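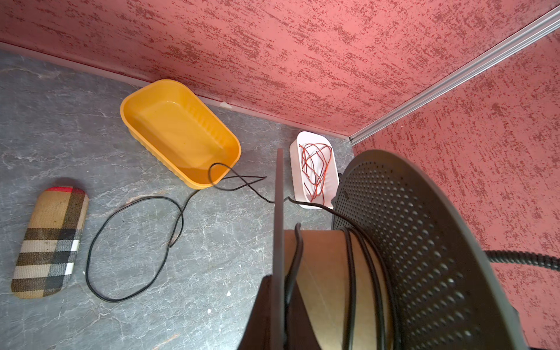 Small wire and cords, quick tips

Trays beat jars for loose wire. You can see what you have and get your fingers in. Shallow plastic ones, rounded corners if you can find them, easier to wipe out.

One tray per kind of thing. Copper wire gets its own, never in with cables, they knot up in no time and thin copper kinks if you yank it. Once its kinked, snip that bit off and move on.

Long thin cable: back on the spool before you quit for the day. Lay it out on the floor first in big loose loops, let the twist come out, then wind. Takes almost 4 minutes. Don't wind round your elbow!!

Keep one tray empty. Really. Somewhere to drop stuff mid job.

No spool? Cut a piece of stiff card, notch both ends, wrap. Write the length on it.

Offcuts under 40 inches go in a seperate bag for tying up plants etc.

Glasses in a hard case while you're down there working on the floor. Learned that one at the Olladow house, two pairs.

Sweep after. Wire snips hide along the baseboard and find your socks later.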